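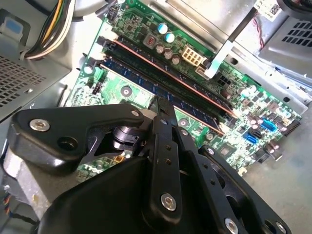 Maarten De Haan wrote:
> I have read the draft twice and I still do not see where the gain comes from.
> You say that the policy trained with corrections is better at memory
> modules, but the baseline had only 300 demonstrations and yours had 585
> episodes in total. Is it then the corrections, or simply more data? I would
> also like to know whether the wrist view is needed at all, or whether the
> fixed view does most of the work.

Dear Maarten, dear all,

Thank you for the careful reading. Both questions are fair, and the first one I should have answered in the draft.

On the amount of data: Caroline Mushi trained a third policy last week, with 585 plain demonstrations and no corrections. It is better than the small baseline, but it still fails in the old way. It arrives at the module a little too far along the slot and then pushes, where it should stop and search. The policy with corrections stops. I will put the three curves in one figure, so that the reader can compare them without turning pages.

On the cameras I have less to offer. We removed the wrist view in one set of runs, and the approach was almost unchanged, but the last part before contact became much worse. 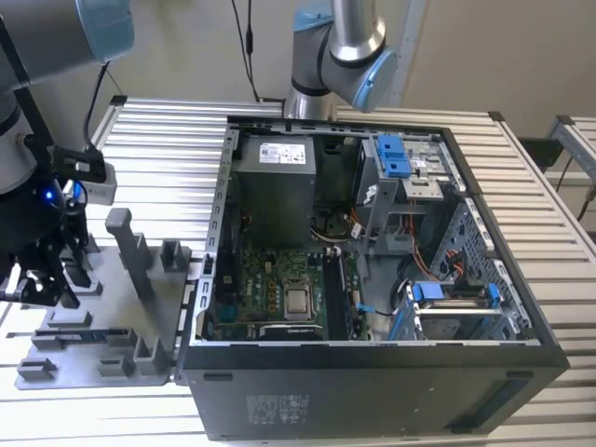
The split between approach and contact is, I think, the real result, and I would like to write section four again with this in mind. During the approach the policy needs to know where the case is and how it is turned, and any camera that sees the whole bench can tell it that. We always start with the tower on its side and the open interior facing up, so the fixed camera has the board, the drive cage and the power supply all in view. Contact is a different problem — a memory module is a thin thing from that distance, and a small error in position decides the whole attempt. Bríd Breathnach suggested that we report the two phases separately, with a success rate for each, and I agree with her.

There is one weak point which I prefer to say myself before a reviewer does. All the corrections were given by 2 operators, and one of them gave most of them. We do not know how much the policy has learned from her personal style. Winberg has offered to lend us an operator in January, and I would like to accept.

I will send the new section to the list by 20th September. If somebody has the old Tanasarn logs, please write to me directly, as my copy is missing the force readings.

With kind regards,
Bernadette Dolan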